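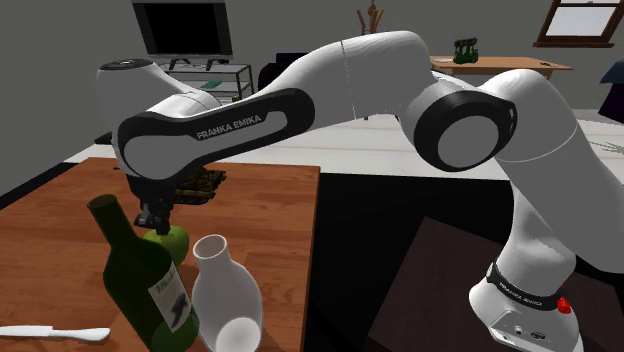 Home Datasets Docs Changelog Contact

# Hurnham Household Words

A word list of things people keep and use at home, with the names they go by in the town of Hurnham and the villages round it. Version 2.

## What is in it

The list has 3,000 entries. Each entry is one name for one thing, so an object with four local names takes up four rows. Standard names are included even where everyone uses them, so that the local ones can be matched up.

The entries come from written answers to a postal questionnaire, sent out by the Plista project in October. Spoken answers were not collected. Where a reply gave a name but no meaning, the name was left out.

## Files

- `words.csv` - the main list
- `places.csv` - codes for the villages
- `notes.txt` - remarks copied from the replies, spelling unchanged

## Columns

`words.csv` has 7 columns:

- `id` - a number that stays the same between versions
- `name` - the word as written in the reply
- `standard` - the usual English word
- `group` - kitchen, laundry, garden, toys, tools or other
- `place` - a code from `places.csv`
- `age_band` - age of the person replying, in bands
- `sure` - yes or no, as ticked on the form

## How entries are grouped
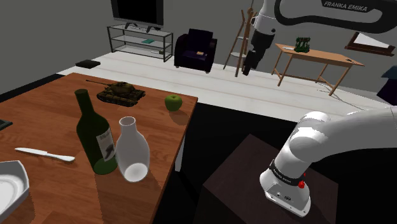 Groups follow what a thing is for, and the room it is kept in makes no difference. A garden fork left in the hall is still under garden. The rule matters most for tables, where all sorts of things end up together: a wine bottle, a vase and a table knife have little to do with a toy tank, even when they share the same table top. The knife goes under kitchen and the tank under toys. Vases gave the most trouble. They were under kitchen in version 1 and are now under other. Food is left out altogether, so there is no row for an apple, though there are rows for apple corers and fruit bowls.

Furniture is thinly covered. The form had a single question on it, near the end, and many people left it blank.

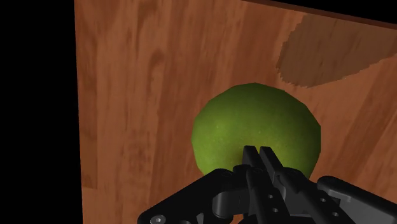
Names for parts of furniture, such as drawer runners and table leaves, are marked `other` for now. They may get a group of their own if more replies come in.

## Known problems

- The village of Erov Green sent only 5 replies. Treat its rows with care.
- Some spellings are one person's guess at a word they had only heard. These have been kept.
- Older people answered far more often than younger ones.
- `age_band` is empty where the person did not wish to say.

## Loading the file

The files are UTF-8 with commas between fields. Names that contain a comma are in double quotes. Read `id` as text - it has leading zeros and some spreadsheet programs strip them.

## Use

Free to copy and change for any purpose. Please credit the list as "Hurnham Household Words, Plista project" and give the version number. The village codes were drawn up for the earlier Lagman survey and may be used on the same terms.

Corrections can be sent through the Contact page. Please quote the `id` of the row.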